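4.2. Percepción de los bordes en superficies de trabajo claras

En la sección anterior hemos presentado los resultados de lectura con papel. Ahora tratamos una cuestión más limitada, que es el contraste entre la mesa y el suelo en las salas de estudio. Las normas internas de la biblioteca de Orndale recomiendan tableros claros, pero no dicen nada sobre el color del pavimento. Según nuestra opinión, las dos superficies deben ser estudiadas juntas, porque el lector con baja visión busca primero el borde y después el libro.

Participaron 47 lectores habituales, todos mayores de edad. Cada uno realizó cinco tareas sencillas, entre ellas dejar un vaso cerca del borde y recoger una hoja. La iluminación fue mantenida en 500 lux durante toda la sesión. Cuando el tablero era claro y el fondo oscuro (figura 3), el 85 % de los participantes localizó el borde sin ayuda de la mano. Con fondo de tono medio, los resultados fueron más irregulares y dependieron mucho de la edad. 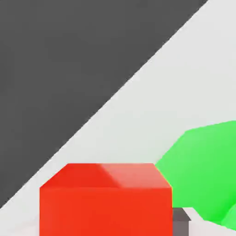

Figura 3. Superficie clara junto a una zona gris oscura, con límite recto en diagonal. Imagen generada por ordenador.

Yupin Hemmin objetó que el contraste fuerte puede cansar la vista en sesiones largas, y que una lectora de Korkavora le había pedido precisamente lo contrario, un suelo más parecido a la mesa. Añadió que nuestras tareas eran demasiado breves para observar este efecto.

Aceptamos la objeción en su segunda parte. Las sesiones no permiten decir nada sobre la fatiga, y sería necesario repetirlas con una duración mayor. En cuanto a la preferencia por tonos próximos, los datos de Dalgleish (sección 3.4) muestran también algunos casos, casi siempre en lectores con sensibilidad a la luz. Para ellos proponemos conservar el tablero claro mate y colocar una banda de tono intermedio en el canto. Esta solución fue probada en una sola sala y será descrita en el apartado 4.3.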